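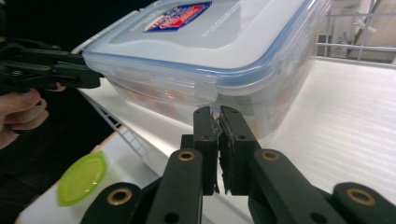
Elif Naz Karabulut wanted to know why her build got slower after she turned caching on, and whether she should just turn it off again.

Hi Elif! Please don't turn it off yet. Yours is the question I get more than any other, so I've moved it to the top and built the rest of the page under it. I write a small build cache called Prestex, I maintain it mostly in the evenings, and these are the things people email me. Last touched 2/16/26.

So why is my build slower with the cache on?

Nine times out of ten it's the first run. A cold cache has to hash every input, find nothing, do the work anyway and then write the result to disk. You pay for all of it and get nothing back until the next build. Run it a second time without changing a file and look at the hit rate in the summary line. If it's still near zero on run two, something in your inputs is changing between builds, and that's the next question.

I changed nothing and I still get misses. What's going on?

Something changed, I promise! The usual suspect is a timestamp baked into a generated file. After that come absolute paths (your checkout lives in one folder, the build server's lives in another) and environment variables you forgot were being passed through. Run prestex explain on any target and it prints the two input lists side by side. Read it from the bottom, the interesting stuff tends to end up there.

Salamatu Okeke sent me a log where the only difference was the LANG variable. I spent a whole evening on that one before I saw it, and it's why explain now prints variables in their own block.

How big should I let the cache get?

It depends on how many branches you keep alive. My own setup at home sits at 48 GB and I rarely think about it. If you're on a laptop with a small drive, set max_size in the config and let the cleanup do its thing. It throws out the entries that were read longest ago, so the stuff you use every day stays put.

Can I delete the cache folder by hand?

Yes. Stop any running build first, though. There's a small index file in there, and if you pull it away mid-write you'll get a scary looking error on the next start. It rebuilds itself, but you'll have a slow build and probably a bad mood.

Is it safe to share one cache across a team?

I think so, with one rule that I'm stubborn about: only the build server writes, everybody else reads. Once people's own machines can write to a shared cache, one odd compiler install can hand its output to the whole team, and you'll be chasing a bug that only exists in a binary nobody remembers building. Masanobu Oda disagrees with me on this and signs his entries per machine, which works fine for him. The setup notes for his way of doing it are in the wiki under "signed writers".

Does it work with Horkham?

The Horkham plugin works from Prestex version 2 and up. Before that you'd need the old wrapper script, which I don't maintain any more and would rather you didn't use (it quotes paths badly, spaces will break it). If you're stuck on the old version for some reason, write to me and I'll see what I can dig out.

How much time will I save?

I hate this question, because I can only tell you about mine! A clean build of my biggest project takes 570 seconds. With a warm cache and a one-line change in a leaf module, I've seen that drop by up to two thirds. Change a header that everything includes and you'll save next to nothing, and no cache can help you there. Splitting that header is the better use of your afternoon.

Should tests be cached too?

Unit tests, sure, if they don't touch the network or the clock. I leave integration tests out. A cached pass on a test that talks to a real database tells you the database was okay whenever the test last ran, and I don't find that very comforting. You can mark a target with cache = false and forget about it.

Osaze Adeleke asked if there's a way to cache only the passes and always rerun the failures. That's already the default. Failed results are never stored.

What happened to the Windows installer?

It's coming back. The signing certificate ran out in August and I haven't sorted out the new one. Until then, grab the zip, unpack it wherever you like and add the folder to your path. It's the same binary.

Can I pay you for this?

No, but thank you, that's kind. Bug reports with a log attached are worth more to me. Please run with the verbose flag on and paste the whole thing, including the boring part at the start where it lists the config. I really do read that part.

My question isn't here.

Use the contact form and put the version number in the subject line. I answer in batches, so give me a few days.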